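Widmer laundry kit - README / data card

Last touched Saturday, September 17, 2022. Maintainer: Radek Hubáček. Questions to Ludmila Holub first, she has the spreadsheet.

Covers the Widmer two-arm kit as sold by Tokmont, plus the sample data that ships on the drive. Written fast, for people who are evaluating the kit and have it for two weeks like we did. Not a manual. The manual is the PDF and it's OK up to chapter 4.

Task in the sample set: clothes and a laundry basket. Head view and wrist view.
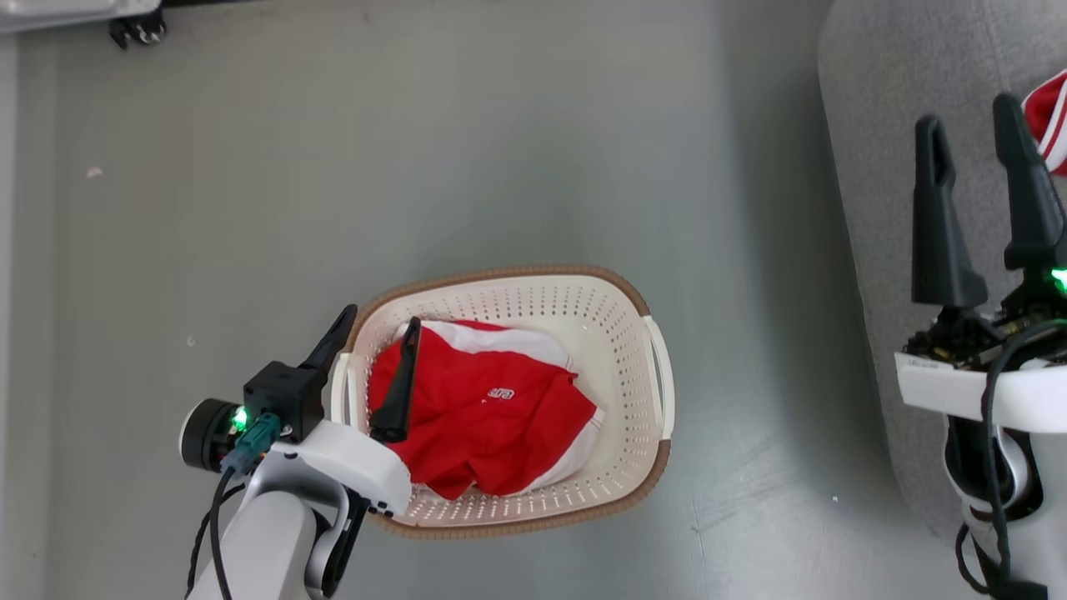
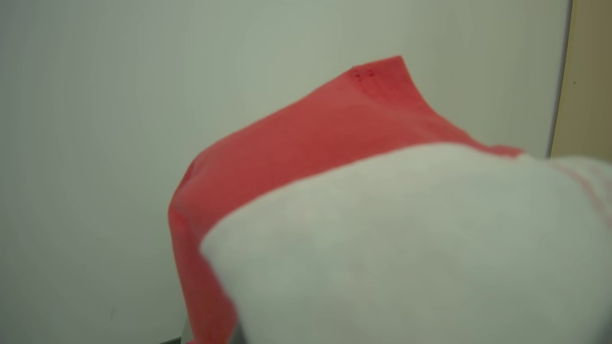

What you get

- two arms, mounted, pre-aligned at Tokmont
- two grippers, two fingers each
- head camera, one camera per wrist
- cable set (label yours before you unplug anything, ours came unlabeled)
- control box and power supply
- drive with the sample data, 400 episodes
- software: Grikimton recorder, Zodo replay viewer
- spare finger tips, one bag

Not included: a computer with a real GPU, a base if you want to move the thing, any clothes or baskets. Bring your own. Norbert brought a bag of old shirts from home and that did us fine.

Status

Recorder works. Viewer works on Linux, crashes on Windows when you scrub backward past the first keyframe. Reported in May. Still open. Training scripts are "provided as is" and they mean it.

Setup, short version

1. Unbox on the floor, not a table. Arms are front heavy.
2. Power off. Connect left arm, then right arm. Order matters for the IDs.
3. Cameras last.
4. Power on. Wait for green on both sides.
5. Start the recorder: grik start --both
6. Run the home routine. Stand back. It swings wider than you think, left side especially.
7. Check all three streams before the first episode. Peter lost a whole morning to a wrist stream that was recording black.

If one side stays dark: power down, reseat the connector at the wrist, try again. Do not hot plug. The PDF says you can. We cooked a board doing that and Tokmont replaced it, no argument, but it took nine days.

Cable slack. Leave more than the PDF diagram shows. When the arm reaches down to floor level the loop at the wrist pulls tight, and at full roll it will work the plug loose. We ended up with hook and loop tape every hand's width. Ugly, holds.

Sample data

400 episodes, recorded at Tokmont's place before shipping. Per episode:

head/ - video, downward view
wrist_l/ - video
wrist_r/ - video
state.csv - joint angles, gripper opening, timestamps
notes.txt - operator's comment, often empty

Tasks are: item into basket, item out of basket, item from seat to basket, basket nudge. Split is uneven. "Item out" is the smallest group, 40 episodes, and it's the one we wanted most. Ask for more if you buy, Norbert got a maybe.

Operators: three, listed by initial only. One of them is left handed, you can tell from the state files, left gripper does nearly everything in those.

Success flag is in the filename, _ok or _no. Do not trust it blind. Notburga Haslinger watched 100 episodes end to end and changed the flag on 2 of them, both marked ok with the sleeve still hanging over the rim. Her corrected list is in fixes/flags.csv. Whether hanging over counts as in is up to you, decide before you train and write it down somewhere.

Known problems in the data

- Wrist views go very close to the cloth. Focus is fixed. Plan on a good share of frames where the near stuff is mush and only the background is sharp. Normal for this camera position, but if your model leans on wrist views it will hurt.
- Head view: arms cover the basket handles a lot. Handle detection from the head view alone was bad for us.
- Floor reflections. Smooth floor, overhead light, highlights move when an arm casts over them. Our first segmentation pass called a highlight a sock.
- Red cloth. Color drifts between the cameras, same garment can be tomato in one and pink in the other. White balance is auto on the wrists by default. Lock it. Setting is wb_lock in cam.yaml, and you have to restart the recorder for it to take, which isnt written anywhere.
- Timestamps: wrist_r lags. Constant inside an episode, not constant across episodes. tools/align.py fixes it well enough.
- Empty notes.txt does not mean nothing went wrong.

What the kit is good at

Grabbing soft stuff that sits up a bit. Bunched shirts, towels, anything with a fold to pinch. Fingers are narrow enough to get down between the cloth and the side of a basket, and this is the main reason we liked it better than the wide gripper we had before.

Two arms helps more than expected. One holds the basket, the other goes in. With one arm the basket slides all over a smooth floor. Peter wanted rubber feet on the basket, we tried it, then the arm tipped it instead. Took them off.

Teleoperation feel: fine after an hour. First hour is rough. Grip feedback is weak so people squeeze too hard. Tell new operators to watch the wrist view and not the head view when closing.

What it's bad at

- Flat cloth on the floor. Thin T-shirt laid flat, forget it. Tips skate over the top.
- Socks. Small, they roll.
- Zippers and anything hard inside soft. The gripper stops on the zipper and thinks it has the whole thing.
- Long reach past the basket. Joint limit trips, arm freezes, you home everything and lose the episode. Keep the basket close.
- Noise. Not awful but you won't take a call next to it.

Exposed electronics at the gripper base. For lab use OK. If kids or pets or coffee are anywhere near, you want a cover. Tokmont has a printable one, ask support, it's not on the download page. Print it in something that doesn't sag, the first one we did in PLA went soft over the module.

Support

Answered same day on weekdays, by a person, who knew the hardware. Software questions slower. Grikimton and Zodo are different teams and they point at each other a little. Put both in the same mail.

Return process: we asked, they said two weeks from delivery, box must be the original one. Keep the foam.

Our numbers

We don't give any here. Too few runs with the flags fixed, and the early ones were done with auto white balance on, so comparing them is pointless. Will add a results file when Notburga is done with her second pass. If you got numbers out of this kit, send them to Ludmila along with your cam.yaml, otherwise we can't line them up.

Recording your own

Go for short episodes. Reset by hand between them and drop the garment differently each time, from standing height, dont arrange it. Early on we placed the shirt nicely each time and the trained policy only knew nicely placed shirts. Threw that batch out.

Vary the cloth. Vary where the basket is. We marked three spots on the floor with tape, then noticed the tape was showing up in the head view, so pull the tape before you record or use something the camera can't see.

Name folders like the sample set or the viewer won't find them. Lowercase, no spaces. An umlaut in a folder name kills the viewer without an error (thanks Notburga, first-hand experience).

Disk: video eats it. Head stream is the big one. Turn on compression in the recorder before you start, converting afterward takes overnight.

Stop button: put it on the operator's side, within reach without standing up. The cable that comes with it is too short for that. Buy an extension with the right plug, Norbert has the part number.

License and use

Sample data: internal evaluation only until you buy, then research and product use, no resale. Read the actual text in LICENSE, I'm paraphrasing. Our fixes/ folder is free for anyone who has the set.

Should you buy it

For cloth work on the floor or a low seat, with somebody on the team who doesn't mind reseating connectors, yes. We're keeping ours. For anything that has to run unattended, no, wait for the next board revision. Tokmont says it's coming, no date.

To do

- results file
- align.py as part of the recorder and not a separate step
- viewer bug, chase Zodo again
- ask for more "item out" episodes (Norbert)
- test with the printed cover on, check if it blocks the wrist camera at full close
- second basket, taller sides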